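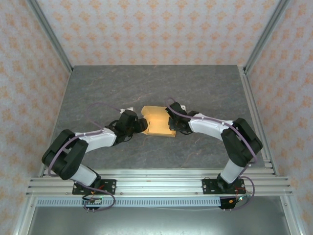

**Little tuck-top boxes: fold them all ahead or as you go?**

**quiltedpear**

Hi everybody, long-time reader and not much of a poster, so be gentle with me. I sell soap and small candles at a spring market in April, and this year I finally gave up on paper bags and ordered proper little cardboard boxes that come flat. They're from Irnico, the soft yellow ones, and I love the color to pieces. What I don't love is the folding. My first evening I got through 31 of them at the kitchen table and my thumbs were so sore I couldn't open a jar of pickles afterward.

So I have two questions. Do you fold everything ahead and store the boxes made up, or do you fold while you're packing? And is there some trick to the bottom tabs? I get one in, the other pops out, I push that one back, and by then the side wall has a big ugly bend in it. I've been using my good hand and a butter knife, if that tells you how it's going.

**marshlantern**

Welcome, and oh, your poor thumbs! I've been boxing up cookies and small gifts for years and I was just like you at the start. The thing that changed it for me was creasing everything before trying to assemble anything. Lay the blank flat, fold each line all the way over, run your finger down it, let it go, and do the next one. It feels like you're wasting time, but then the tabs practically walk into their slots. 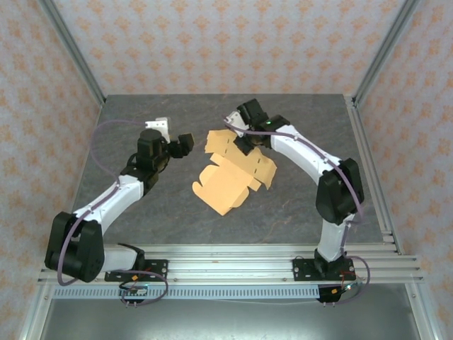

Most of the trouble I ever had came from starting at one end and chasing the folds as they came. You finish up with a blank like the tan one there, only partly creased, with the bottom all crumpled and half folded over itself while the top flap is still lying out flat. Once the board has bent somewhere that isn't a score line, it remembers, and you'll be fighting that spot every time you handle the box. I'd press out what I could and keep that one for something that never leaves the house.

As for storing, I keep mine flat until the night before. Made-up boxes eat a closet alive.

**dorothys_pantry**

I'm going to disagree with marshlantern a little bit, with love. I fold ahead, all of them, while I watch my shows, and I stack them in big clear totes with the lids open. The morning of a market I am not a person who can fold anything. I can barely find my shoes. If you've got the space (I have the whole bottom of a guest room closet, which I know is a luxury), do it early and be done with it.

I don't pre-crease either. I tried it for a whole season and I thought the corners came out soft and kind of tired looking. On the heavier Treler boxes it may be a different story, but on thin board I fold each line once and leave it.

**marshlantern**

Well, I'd say soft corners come from folding the line back and forth. One good fold over and let go, that's all I do. But I'll give you the point about mornings, because I once drove to a fair with a trunk full of flat boxes and folded them behind the table with customers standing there waiting on me.

**tumbledown_acres**

Can I put in a word for the surface you're working on? I used to fold on the dining table with the tablecloth still on it, and everything slid around and I couldn't get a sharp line for anything.
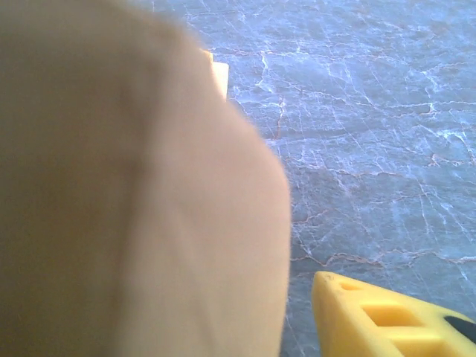

These days I clear off a hard flat spot and work there, and it's made more difference than any tool I've bought. A light box also shows up so nicely against something dark. Look at how that little pale cream piece stands out on the gray marble pattern, nearly white in the light, with its edge so straight. If a fold is off by a hair you'll catch it right away, and on my old cream-colored tablecloth I never saw a crooked one until I got to the market and it was sitting next to its neighbors. My sister-in-law gave me an offcut of dark countertop and it lives behind the toaster now. Wipe it down first, though! Yellow board picks up every crumb and every speck of coffee.

**quiltedpear**

You are all so kind. The tablecloth was on. Of course it was on. It's vinyl with a flannel back, so it was sliding the entire time, and I was blaming the boxes. I'm going to try the bare counter tonight with half of them creased first and half not, and then marshlantern and dorothys_pantry can both be right.

Does anybody bother with a bone folder? I see one by Matoušek at the craft store and it's more than I'd like to pay for a stick.

**dorothys_pantry**

Back of a spoon. Save your money for soap.

**tumbledown_acres**

I have a bone folder and I do like it, but I'd be fibbing if I said my boxes looked any better than they did with the spoon. It's nicer on the hands over a long evening, and with your thumbs that might be worth something. One more thing on those bottom tabs: stand the box up and reach down inside with two fingers, and push the tab from in there. When you press from the outside you've got nothing behind the board, and that's when you get the bend.

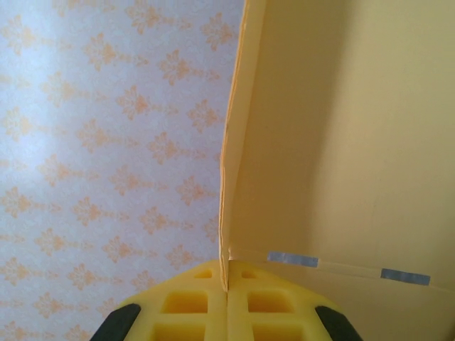 The other thing I do is leave the top flaps standing straight up until the very end. I used to tuck the lid closed to get it out of my way, and then I'd have to pry it open again to put the soap in, and after a couple of rounds of that it never wanted to stay shut. Now the lid gets folded down one time, when everything's inside, tissue and card and all.

**marshlantern**

Yes to pushing from the inside. I do that too and forgot I did it.

**quiltedpear**

Okay, reporting back, it's nearly ten at night and I'm still in my apron. Bare counter, spoon, fingers on the inside. So much better! I can't see much difference in the corners, creased or not, but the creased ones went together easier for me, so I'm leaning marshlantern on that. I'm with dorothys_pantry on folding ahead, though, if I can talk my husband out of the shelf where he keeps his fishing things.

The boxes with the bent walls I'm saving for the grandkids' Easter treats. Now I need to figure out labels, and I saw Inport has some round ones that might fit the lid. Has anyone tried them on this kind of board? I'm a bit nervous they'll peel at the edges once the boxes have sat in a warm car.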